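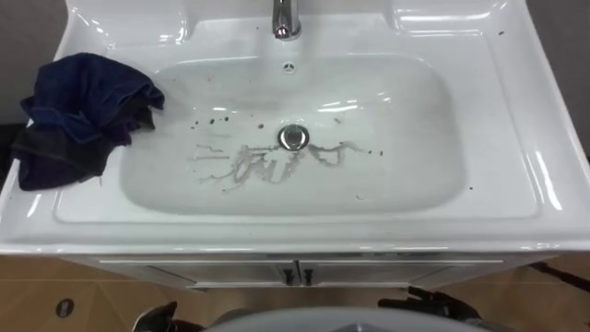
A bathroom sink with its faucet. The interesting part is underneath.

Where Does the Water Go?

Every morning you spit toothpaste into a bowl, rinse it away, and never think about it again. The toothpaste has a longer day than you do.

First it drops through the drain. Right under the sink is a pipe with a bend in it, shaped like a letter U that somebody sat on. Plumbers call it a trap. It does trap things, including hair, beads, and the occasional baby tooth that was supposed to go to the tooth fairy. But its real job is to hold a little plug of water.

Why would you want a plug of water in your pipe? Because of the smell. Your sink is connected to a bigger pipe, which is connected to a much bigger pipe under the street, and everybody in town is connected to that one too. Think about everybody in town for a moment. Now be glad about the plug of water. Air can't push past it, so the stink stays down there where it belongs.

If a sink isn't used for a long time, the water in the trap can dry up. Then the bathroom starts to smell like a troll's sock. The cure is to run the faucet for 15 seconds, and you may call yourself a plumber for the rest of the day.
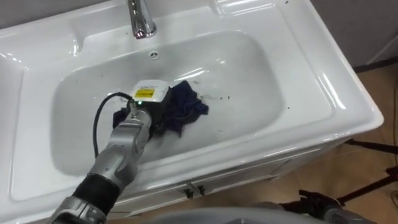

Many sinks also have a small hole up near the rim, called an overflow. Grown-ups forget to turn off faucets. They say it's children who forget, but the overflow was put there by grown-ups, and they must have had their reasons. When the water climbs as high as the hole, it slips in, runs down a hidden channel, and joins the drain below the stopper. It can't keep up with a faucet on full blast, so please don't test it while anyone is asleep downstairs.

After the trap, the water goes down the house pipes and out to the sewer. Sewers are built on a slope, because water is lazy and will only go downhill unless you pay for a pump. In the town of Orell, the pipes slope all the way to the treatment plant, which is at the lowest spot in town and has a very nice view of a ditch.

At the plant, screens catch the big stuff. Then the water sits in wide tanks while the heavy bits sink. Next come the bacteria, billions of them, who eat what's left and consider it a fine dinner. Finally the clean water goes out into the river.

Not everybody is happy with this arrangement.

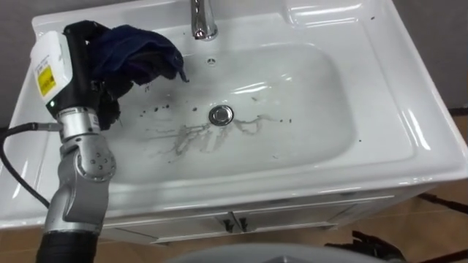 Parvaneh Hosseinzadeh wrote to us to ask, "If the bacteria eat all the yucky stuff, don't they have to go to the bathroom too? And where does THAT go?"

Good question, Parvaneh, and we wish you hadn't asked it at lunchtime. Bacteria do make waste. A lot of it is carbon dioxide, the same gas you breathe out, and it floats off into the air. The bacteria themselves clump together into a brown mud called sludge, which gets scooped out. Some of it goes back in the tank to eat more. The rest is treated, and in some places it's spread on fields to help plants grow.

Try it: ask a grown-up to show you the pipes under your sink, and see if you can find the bend. Don't unscrew anything.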